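**Dehumidifier for a basement, run it all winter or not?**

**mossgate_44**
We bought a house in Briklow last April. Basement is 1,072 square feet, poured walls, half finished. Summer humidity sat in the high 60s so I got a Zisden portable and drained it into the floor drain. It held 50 percent without much trouble. Now that the furnace is on, the meter reads 41 and the unit hardly kicks in. Do I unplug it until spring or leave it set at 50? It's rated for a space up to 4,000 square feet, so I may have bought too much machine.

**tallow**
Unplug it. At 41 percent it has nothing to do except run the fan now and then. Clean the filter, empty the bucket, leave the bucket out so it can dry, and put a sheet over the unit.

**r_pell**
I'd leave it on. The humidistat is there so you don't have to think about it. We get thaws here and the basement can go up ten points overnight. Mine comes on a few times each winter and I'm glad it does.

**tallow**
Depends on how cold your basement gets. Most portables don't like anything under 60 degrees. The coil ices up and it just sits there defrosting. What does yours stay at, mossgate?

**mossgate_44**
58 at the floor by the north wall, 63 near the furnace. The Zisden is by the north wall because that's where the drain is.

**tallow**
Then it's in the wrong spot for winter anyway.

**dunbar_ct**
Check the manual for the low temperature limit before you do anything. My old Rurnik listed 41 degrees and ran fine in a cold crawl space for six years. The one I replaced it with listed 65 and froze solid the first November. They look the same on the shelf.

On size, too big is less of a problem with these than with an air conditioner. It will run shorter cycles. I wouldn't return it.

**r_pell**
Also where is your meter? Mine was on a shelf over the dryer and read eight points lower than the far corner. I'd put a second one on the north wall before deciding you're at 41.
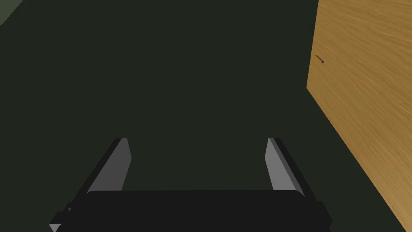
Cheap meters are off by a few points out of the box too. Do the salt test. Bottle cap of table salt, enough water to make it damp, seal it in a bag with the meter overnight. It should read 75. Write the difference on a piece of tape and stick it on the back.

**mossgate_44**
Did the salt test. Mine reads 71, so it's four low. Moved it to the north wall and it says 49, which would be 53 corrected. So not as dry down there as I thought.

**dunbar_ct**
53 is fine for bare concrete. Keep cardboard off the floor.

**tallow**
I still wouldn't run it at 58 degrees. Put it nearer the furnace and use the bucket until spring — you'll empty it once a month, if that.

**r_pell**
Or spend $28 on a longer hose and keep the drain. I'm not carrying a bucket up the stairs in January.

**mossgate_44**
Manual says 45 degrees minimum, so it can stay where it is. Leaving it plugged in and set to 50. I'll check the coil for ice when it gets really cold and post back.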